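Kasmont Rain Tank Kit for Community Buildings

Home > Equipment > Water > Kasmont Rain Tank Kit

Availability: in stock at the Dotanham warehouse
Price per kit: 2,402 dollars, delivery not included
Price for registered charities and schools: 2,368 dollars

The Kasmont kit collects rain from the roof of a school, a clinic or a meeting hall and keeps it for washing, cleaning and watering. We developed it together with local building groups who needed a tank that a small team can put up without a crane and without a welder. Everything in the kit can be carried by two people through a normal door.

One kit gives 2,000 liters of storage. If your roof is large, you can join a second tank to the first with the link pipe, which is sold separately. Please do not join more than three tanks in one line, as the last one fills very slowly.

What you receive

Tank body in four curved panels, dark green
Lid with inspection hatch and lock ring
Rubber seal for the panels, one roll
Gutter connector, fits round and square downpipes
First-flush pipe with drain plug
Leaf screen, stainless steel
Brass tap and overflow elbow
Bolts, washers and one hand wrench
Printed guide in English, Spanish and French

The gutter itself is not in the kit. In most places where our customers build, it is cheaper to buy the gutter locally, and the local size will match the roof better than ours.

Before you order

Look at the ground first. A full tank is very heavy, and it must stand on a flat base that is wider than the tank on every side. Poured concrete is the best choice. Packed gravel inside a timber border is also accepted, but it should rest for some days before the tank is filled. We have seen tanks placed on loose soil, and after one rainy season they were leaning.

Check also what your roof is made of. Painted metal and clay tile are suitable. Old roofs with asbestos or with lead parts are not suitable, and we will not sell the kit for them.

The water is not for drinking. A filter and treatment unit can be added after the tap, and the Maldonado filter page explains which model goes with which tank.

Assembly

A team of four persons with no experience needs one day. A team that has done it before will be finished by lunch. Lay the seal in the groove of each panel before you bring the panels together, and tighten the bolts by hand until all four panels are standing. Only then use the wrench. When one side is fully tightened too early, the last panel does not close and you must begin again.

Fit the tap while you can still reach inside from the top. It sounds like a small thing, but it is the most common question on our telephone line.

The first-flush pipe holds back the dirty water from the beginning of each rain. Open the drain plug after every heavy rain, or once a month in the dry season. Wash the leaf screen at the same time.

Delivery and group orders

Kits leave Dotanham on one pallet each. For a building project with a fixed start, please order at least four weeks before. Orders for the December building season must reach us by 1st August, and after this date we can not promise that the pallets will arrive together.

Groups that order five kits or more can ask for a training visit. Our trainer stays two days, helps with the first tank and watches the second – the others you will do alone. Travel is charged at cost. The contact for training visits is Annick Lemieux.

Spare parts

All parts can be bought separately, including single panels. The minimum order for spare parts is 500 dollars outside the country. Inside the country there is no minimum. Seals should be replaced when a tank is taken down and moved, even if they still look good.

The small Fido hand pump fits on the overflow elbow with an adapter, and many schools use it for a vegetable garden which is higher than the tank.

Guarantee

The panels are guaranteed for ten years and the tap for two. Damage from frost is not covered, so please empty the tank before the winter if you live in a cold area.
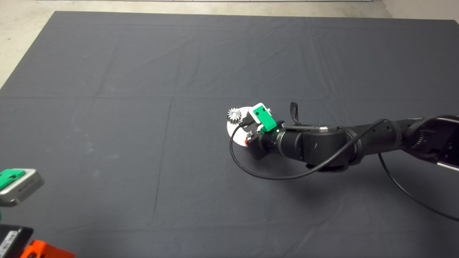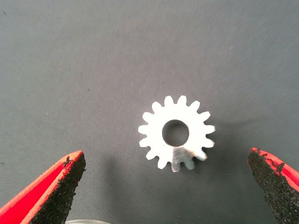
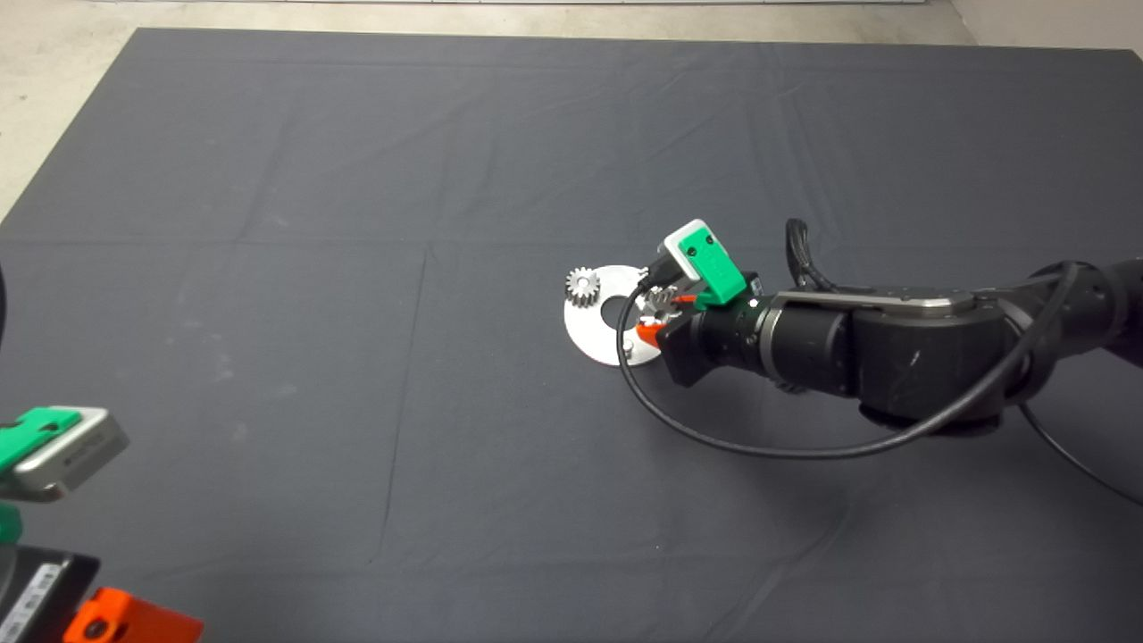 Customer comments

Harpreet Paquette
We put up two of these behind a community kitchen and joined them with the link pipe. The panels went together well, but the printed guide shows the overflow elbow on the left and ours had to go on the right. It works on both sides, only the guide should say so. I would also order one extra roll of seal. We cut the first piece too short and had to wait nine days for another.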